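Olside Furniture: Frequently Asked Questions

Ordering

Do you have a showroom?
Yes. It is on the ground floor of the workshop building. It is open Monday through Saturday, and you don't need an appointment unless you want to go over a custom order. The Firia dining tables and one Koline bed are usually on the floor. Smaller items come and go.

Can I order in a size that isn't listed?
For tables, benches and bookcases, yes. Send us the length, width and height you want and we will reply with a price. Beds are made in standard mattress sizes only. We don't change the proportions of the Kumarasinghe chair.

How long does an order take?
Stock items ship within a week. Made-to-order pieces take 10 weeks from the day we receive your deposit. Orders placed in November and December take longer, and your confirmation will show the adjusted date.

How much is the deposit?
Half the price of the piece. The balance is due before delivery. For any order over $3000 you can split the balance into two payments. Ask for this when you place the order, not after the invoice has gone out.

Can I cancel?
You can cancel a made-to-order piece for a full refund until we cut the wood. We email you the day before cutting starts. After that the deposit is not refundable, but you can still change the finish.

Wood and finish

What woods do you use?
White oak, black walnut, cherry and ash. Chair seats are always ash or oak. We don't stock pine or maple. Drawer bottoms and cabinet backs are veneered plywood, matched to the rest of the piece.

Can I get samples?
We send up to four samples at no charge. Each is a small block with one side finished and one side bare. Cherry darkens a good deal in its first year, so the sample you hold will be lighter than an older table.

What finish is on my table?
If it was bought new from us, it has a hardwax oil unless your invoice says lacquer. Oil can be touched up at home. Lacquer holds up better to standing water but has to be stripped and redone if it gets damaged.

Will two pieces ordered at different times match?
They will be close. Color varies from board to board, and older pieces will have had more light. If you plan to buy a table and a sideboard, order them together and we will pick the boards from the same batch where we can.

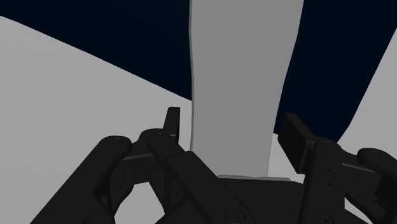
Light gray bar standing upright in a black gripper, computer rendering.

Delivery and assembly

Where do you deliver?
Anywhere in the lower 48 states. Local deliveries are made by our own van. Everything else goes by freight carrier, and the carrier will call to set a time window. Please check that phone number on your order form.

Will it fit through my door?
Measure the narrowest point on the way in, including stair turns and elevators. All Firia tables have removable legs. The tall bookcase does not come apart and needs a clear height of 7 feet to stand up in the room.

What do I have to put together myself?
Tables need their legs bolted on. Beds have side rails, slats and a center support. Chairs, benches and cabinets arrive built. The hex key is taped inside the hardware bag, and two people should be on hand for any table over 6 feet.

My piece arrived damaged. What do I do?
Write "damaged" on the delivery slip before you sign it, keep all the packing, and email us within 4 days. Most surface damage can be fixed at your home. If it can't, we will replace the part or the whole piece.

Care

How often should I oil the top?
Once a year for a dining table, less for anything that doesn't see food. Wipe it down, let it dry overnight, rub in a thin coat and take off the excess after 17 minutes or so. Lay oily rags flat outdoors to dry before throwing them out. They can catch fire if they are bunched up.

There is a small crack at the end of my tabletop. Is that covered?
Usually. Solid wood shrinks in dry winter air and small checks can open at the ends. Send a photo. If it is wider than a credit card is thick, we will repair it under warranty.

Can I buy replacement parts?
We keep feet, bolts, bed slats and drawer pulls for all current models. For older models, send the number stamped on the underside.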